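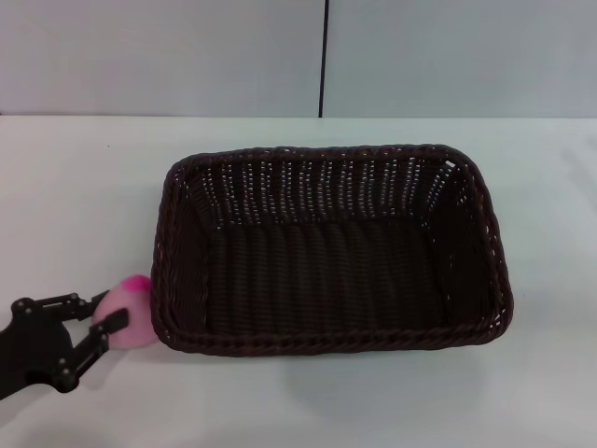 Figure 1. A make-up sponge on the table beside the open basket used for small toiletries.

Home Articles Collections About Contact
Reading time: 5 minutes

3. Open containers and the sorting of small toiletries

3.1 Background to the task

Small toiletries are the items that people in our study found hardest to keep in order. Towels and bottles had a shelf or a cupboard of their own in almost every home. Sponges, cotton pads, hair ties, tweezers and sample sachets did not, and they tended to gather on whichever flat surface was nearest the mirror. Kubiak and Kalinowski noted this during the first home visits in Miltside and suggested that the container, more than the item, should be the starting point for the table task.

The task was kept simple. Items were placed on a white tabletop next to a container, and the work consisted of moving each item inside. No lid was used and no order was set. We wanted to know which containers people would go on using after the first week, and what they disliked about those they gave up. The diary part of the study produced 289 entries. Each entry named one container and one item, and gave the reason the writer had put the item there or left it out.

Make-up sponges were included at the request of Kirstin Lamont, who had run the earlier interviews. They are light, they roll, and many people do not like to shut them away after use. A sponge like the one in Figure 1, pale pink with a darker tip, is also easy to find again on a pale surface, which made it a useful item for the table task. Its shape matters too. A rounded sponge lying on its side gives no flat face to stand on, and in several diary entries it was described as the thing that "never stays where I leave it".

3.2 Choice of container

Three kinds of container were compared: a clear box with straight sides, a fabric tray and a woven basket. They were given the working names Toledo, Bikon and Demo, and these names are kept in the tables. Participants kept each container for the same length of time and could put it wherever they liked, provided it stayed in the bathroom or bedroom.

The clear box was liked for the first few days and then criticised. People could see everything in it — including hair and powder — and felt they had to clean it often. The fabric tray was thought pleasant to handle but marked easily, and two households stopped using it before the end. The woven basket drew the fewest complaints overall, although the ones it did draw were specific. 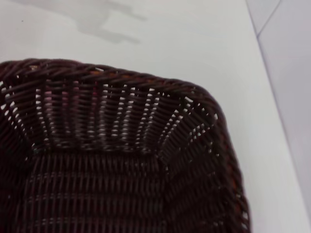

The weave of a basket decides a good deal about what can be kept in it. Participants who wrote about the Demo container often separated the walls from the bottom, and we have followed them in this. In the dark brown basket used on the table, the far wall has small gaps just under the rim where the white behind shows through, while the floor is woven much more tightly. Diary writers with baskets of this sort worried less about losing things through the bottom than about tweezers and hair grips catching in the sides. For sponges the open wall was counted as a good point, as people expected air to reach them. We did not measure drying and make no claim about it.

The rim was mentioned less often. Some writers lifted the basket by it when wiping the shelf, and one said that she hung hair ties over it. Rounded corners were mentioned only when the basket had to share a narrow shelf with square boxes.

3.3 Size and filling

Low sides were preferred for items used every day. With a low wall, a person can reach in without looking closely, and the item can be dropped in from a short way off. The drawback is overfilling. By the fifth day several baskets held items that had nothing to do with washing or make-up — batteries, receipts, a spare key — and Teresa Szczepańska, who coded the entries, added a separate code for these.

A wide basket also leaves small items with a lot of room. Participants with only a few sponges or brushes said that these slid to one end when the basket was moved. Some put a folded cloth on the floor of the basket, and others stood a cup inside it to make a smaller space. Both habits were still in use when Jui-lin Huang made the follow-up calls in September. Households that had added neither were more likely to report that the sponge had gone back to the edge of the basin.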